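Diario personal Tosh, tapa dura, 364 páginas

Dikeneck — Papelería de escritura — Diarios

Disponible. Preparación del pedido en nuestro almacén de Jorport.

El Tosh es un diario sin fechas para quien escribe de forma irregular. No lleva calendario ni días impresos: cada página tiene una línea superior en blanco donde se anota la fecha, la hora o un título. Si se pasa un mes sin abrirlo, no quedan hojas vacías entre medias.

Las 364 páginas van numeradas en la esquina exterior inferior. Las primeras se reservan para un índice a dos columnas, con espacio para el número de página y una frase corta. Muchos clientes venían de llevar un blog y echaban en falta las etiquetas; el índice cumple más o menos esa función.
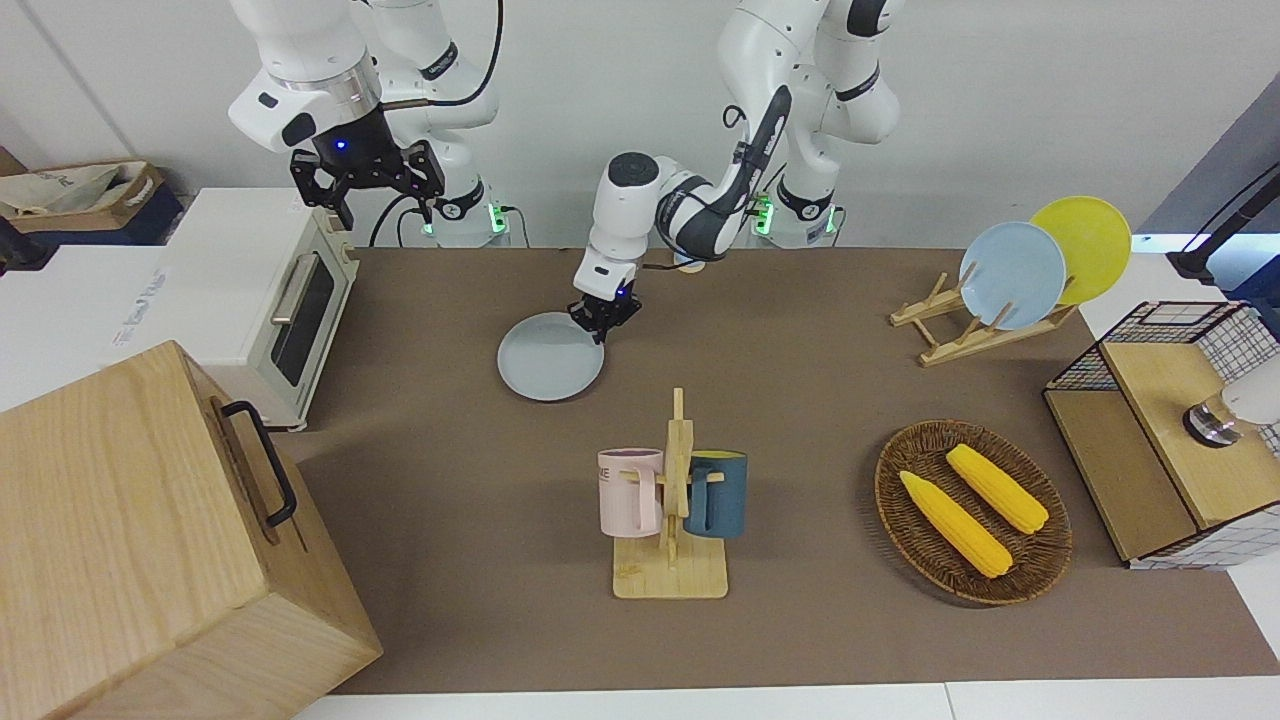
Mesa marrón larga, con un plato redondo azul grisáceo en la pinza.

Papel

Papel de 100 gramos, color marfil, sin brillo. Admite pluma estilográfica con plumín fino o medio. Con plumín ancho y tintas muy húmedas puede verse algo de sombra en el reverso. Los rotuladores de alcohol traspasan y no los recomendamos.

El rayado es de puntos grises, bastante claro. También se fabrica en liso. La versión pautada dejó de producirse y no está previsto recuperarla.

Encuadernación

Cosido con hilo y lomo redondeado. Se abre plano a partir del segundo cuadernillo; en las primeras páginas conviene doblar un poco la tapa hacia atrás. Lleva tres cintas de registro en gris, burdeos y verde oscuro, y un bolsillo interior de cartulina en la contratapa.

La tapa va forrada en Zoltgate, la tela engomada que usamos también en las agendas. Se limpia con un paño apenas humedecido. No usar alcohol ni toallitas desinfectantes: levantan el tinte.

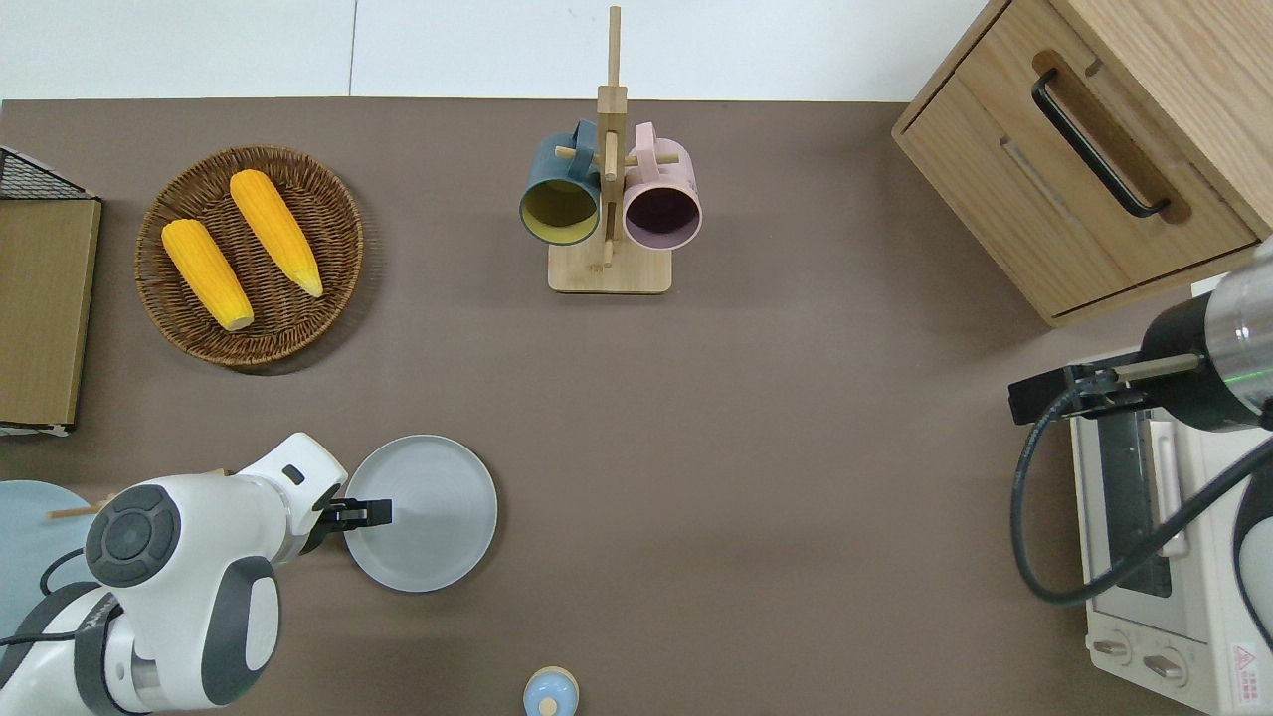
El diario incluye al final un cuadernillo de propuestas de escritura redactado por Darius Stanciu. Son frases sueltas para los días en que no apetece contar nada propio: un cambio de opinión, una costumbre que se ha perdido, una conversación que se repite. Varias piden mirar lo que hay delante y anotarlo sin adornos. Dos mazorcas amarillas en una cesta de mimbre, por ejemplo, o un soporte de madera para tazas, bastan para empezar una entrada y luego seguir por otro lado. Las propuestas no están numeradas ni hay que seguirlas en orden, y el cuadernillo va cosido con una línea de puntos para quien prefiera arrancarlo.

Además de las propuestas hay un apartado que llamamos «Antes y ahora». Consiste en un puñado de preguntas breves sobre el ánimo, el sueño y el trato con los demás, para contestar al empezar el diario y repetir al terminarlo. No es una prueba psicológica ni tiene puntuación. Las preguntas admiten respuestas buenas y malas —en la primera edición casi todas estaban planteadas en negativo y varios compradores nos lo hicieron notar—.

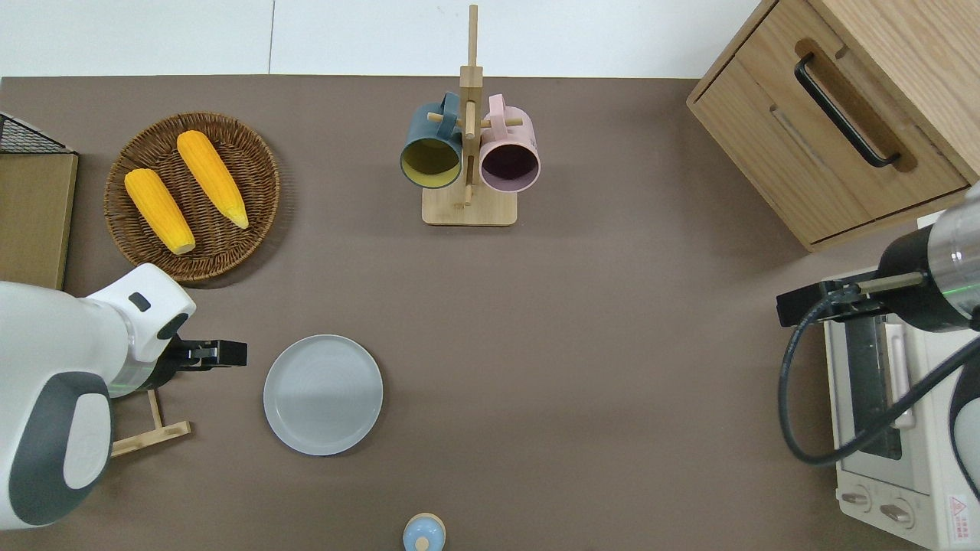
Cesta redonda de mimbre con maíz.

Datos del producto

Modelo: Tosh, tapa dura
Fabricante: Dikeneck
Páginas: 364, numeradas
Papel: 100 g, marfil
Rayado: puntos o liso
Registros: 3 cintas
Cierre: goma elástica vertical
Colores de tapa: gris pizarra, burdeos, verde oscuro, arena
Tirada actual: 1000 ejemplares

El color arena se fabrica solo con rayado de puntos. El tono de la tapa puede variar un poco de una tirada a otra, de modo que si se quieren varios diarios iguales en la estantería es mejor pedirlos juntos.

Personalización

Se puede grabar un nombre o unas iniciales en la esquina inferior de la tapa, en seco o con película plateada. El texto se graba tal como se escribe en la casilla del pedido, incluidas tildes y mayúsculas. Los ejemplares grabados no admiten devolución, salvo defecto de fabricación.
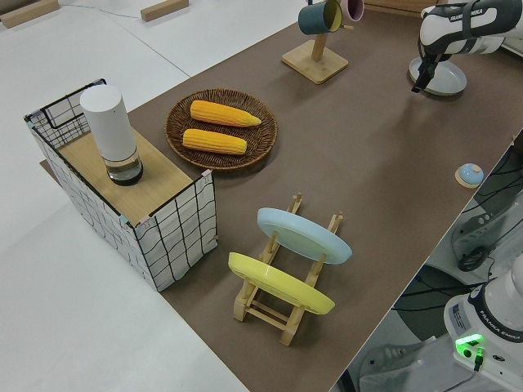

Cesta de alambre negro y tela blanca, con una tabla de madera clara encima.

Recambios y accesorios

Goma de cierre suelta, en negro o en el color de la tapa.
Cuadernillo de propuestas por separado, para quien tenga un Tosh de la primera edición.
Funda de fieltro gris. La del modelo anterior queda justa: el lomo es ahora algo más grueso.

Envíos y devoluciones

Los pedidos recibidos antes de las 12:00 salen de Jorport el mismo día laborable. En diciembre los grabados tardan más y no garantizamos la entrega antes de las fiestas. El diario se envía en caja de cartón a medida.

Para devoluciones, el ejemplar debe llegar sin escribir y con la faja de papel, aunque esté abierta. Si hay una página mal impresa o una cinta suelta, basta con mandar una foto desde el formulario de contacto indicando el número de pedido. No hace falta devolver el diario defectuoso.

Otros productos de esta serie: Tosh de bolsillo, Tosh de tapa blanda, bloc de notas sin tapa.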